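Sorting Bins: What Works and What Only Looks Good on a Shelf

Every August the stores roll out their organizing aisles, and every August I get the same mail. Which bins should I buy? How many? Do the ones with the little windows keep things neater? My answer tends to disappoint people, so I'll give the long version and you can argue with it.

I have bought a lot of storage. I've had the woven kind, the kind that folds flat, the kind with a bamboo lid that warped in its first winter next to the washer. I once paid 34 dollars for a Zadix drawer tower that was supposed to end the mess on my workbench. The mess moved into the tower. I knew where it was, I suppose, but I still couldn't find a hose washer.

The claim I trust least is that small compartments make you tidy. They make you tidy on the day you fill them. After that you come in with a handful of stuff from your pockets, look at all those little doors, and put the handful down on top. Lucie Lachance wrote to tell me she labeled 153 of them for her sewing room and now keeps her bobbins in a cereal bowl. I believe her completely.

What I use now is one big, plain, open bin with straight sides. Everything that has no home goes in there during the week, and on Wednesday evening I sort it. If I skip a week it's obvious, which you can't say of a drawer.

A few things I'd look for, having gotten most of them wrong at least once.

Get a flat floor. Ribs and molded feet look sturdy, but small screws and picture hooks settle into the grooves and you end up digging them out with a fingernail. Turn the bin over in the store and look at the inside too, because some have a flat bottom outside and a waffle pattern inside.

Get a dull color. Gray is good. Clear plastic sounds sensible until it clouds up, and white shows every smear. Against gray, a red or orange thing jumps out at you, and so does most hardware if the light is decent.

Don't fill it deep. Once things start lying on top of other things you have a junk drawer with higher walls. I keep mine to a single layer. When the bottom disappears I sort, whatever day it is.

Work with it on a table. I don't know why so many people sort on the floor. Your back gives out long before the job is done, and you walk off and leave it for the dog.
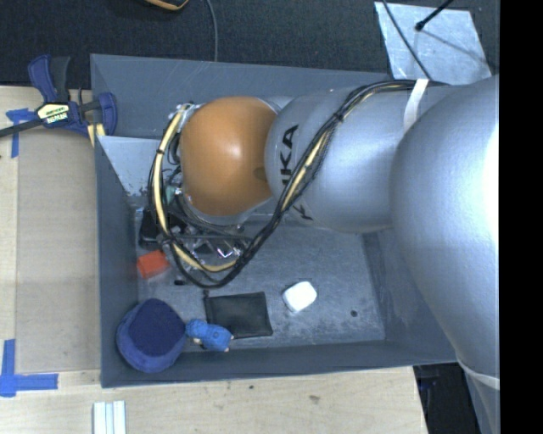 A big gray bin on a pale wooden tabletop. The scuffs and worn patches on the floor of it don't matter.

About those scuffs. I get asked how to remove them, and my advice is to leave them alone. I tried a Coner "restoring" cream on an old bin and got a shiny bin with scuffs. Baking soda and a damp cloth took off the greasy film, which was worth doing, and left the scratches right where they were. Scrubbing powder made new ones. If a bin is cracked at a corner, get rid of it. If it's only ugly, it has years left.

Sudheer Achari swears by lining the bottom with a rubber mat so things don't slide. I gave it 2 months. It does stop the sliding — it also collects sawdust underneath, and you have to lift everything out to clean it. An old towel does the same job and goes in the wash.

Then there's the matter of lids. Lids are for storage, and a sorting bin isn't storage. Put a lid on it and somebody will stack something on the lid, and that's the last you'll see of your tape measure until spring. I threw mine out. Well, it's under the bed, but it's been thrown out in spirit.

The actual sorting is dull and I won't pretend otherwise. I take out the largest thing first, put it where it lives, and come back. Carrying a whole armload around the house sounds faster, but I've timed myself doing it both ways and I set half the armload down in the hallway. Things I can't identify go in a jar. If I haven't needed the jar by the next time the clocks change, it gets emptied into the trash. Fereshteh Esfahani thinks this is reckless and keeps hers forever. She did once find the exact knob she needed for a stove she no longer owned.

On price: I've handled the Hägglund bins that get so much praise, and they're nice bins. The rims are smooth and the handles don't bite. I couldn't tell you they hold a pair of pliers any better than the cheap one from the hardware store, and I have 2 of the cheap ones. If somebody gives you the fancy kind, keep it and say thank you.

One last note for Colleen Sutherland, who asked about the scented liners: no. They make the screwdrivers smell like a hotel lobby, and the smell gets on your hands. An open bin in a dry room doesn't need perfume. If yours smells, empty it and look for the apple core.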